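Montador/a de mobiliario modular, media jornada

Tavares busca una persona para montar y revisar estanterías, armarios y muebles auxiliares en viviendas y oficinas. Trabajamos con encargos pequeños, casi siempre en pisos ya habitados, y a partir de octubre se suma el pedido de Dolgate: 166 estanterías para una residencia de estudiantes.

La jornada es de mañana, de 8:00 a 13:00, 5 días por semana. El contrato inicial es hasta diciembre, con posibilidad de prórroga.

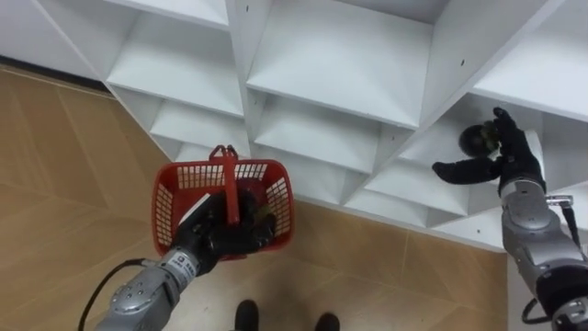
El trabajo consiste en desembalar, montar, nivelar y dejar el mueble limpio y listo para usar. Una parte importante son las estanterías blancas de melamina con huecos cuadrados, como la de la foto, colocadas sobre suelo embaldosado. También hay que revisar los cantos, comprobar los agujeros de tornillo que quedan a la vista en los paneles y anotar las piezas que haya que reponer. El embalaje se retira el mismo día.

Se pide:
Experiencia en montaje de muebles
Carné de conducir B
Manejo de taladro, nivel y llaves Allen
Trato correcto con el cliente

Se ofrece furgoneta, herramienta y ropa de trabajo. Los desplazamientos de más de 100 km se pagan aparte.

Interesados, enviar currículum a Tavares, indicando en el asunto la referencia 311 y la disponibilidad para empezar.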